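4.2 What the simulator saved, and what it did not

Our equipment budget was written in June, before anyone had decided what the equipment was for. This order of events is common in grant-funded work and we make no claim to have improved on it. The first draft asked for two arms, a spare arm, and a line called "sundries" that was larger than the spare arm. The second draft, which was funded, asked for one arm and a year of simulator licences.

We compared two routes to the same pick-and-place study. Under the first, the Flendham laboratory would buy a Durko arm outright and collect every trial on the bench. Under the second, it would rent the same model for the final months only and do the earlier work in Zallex, a rendering and physics package already used by two groups in the building. Bench time was costed at the internal rate, which is charged whether or not the arm moves.

The plan allowed for 2000 simulated trials and 300 on the bench. The bench figure was set by money. The simulated figure was set by the appetite of the person filling in the form, and could have been larger at no cost that our finance office would recognise. Consumables were the one heading on which both routes agreed with each other and disagreed with us. We had put down 100 mugs for the bench route, on the grounds that mugs are cheap. Mugs are cheap, but delivery from Marikar was not, and the shelving to keep them on needed a separate approval.

Simulated objects need no shelving. They do need someone to prepare them, and this is the cost most often left out of plans of this kind. Each object has to be given a mass, a surface friction and a collision shape, and then looked at by a person who knows how a mug ought to behave. Figure 4 shows one of the objects as it appears in the simulated view, lettering and all.

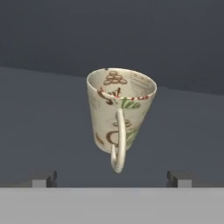 Figure 4. Simulated view of a decorated mug with a slender handle, tilted in midair.

The printed decoration has no bearing on the physics, and we would not pay extra for it. The handle is another matter. Thin loops call for a finer collision shape than the body does, and finer shapes take longer to check. We had budgeted the same preparation time for every object, a decision that now looks generous to the bowls.

Groups planning a similar purchase should therefore enter object preparation as staff time, under its own heading, before choosing an arm. We entered it under sundries.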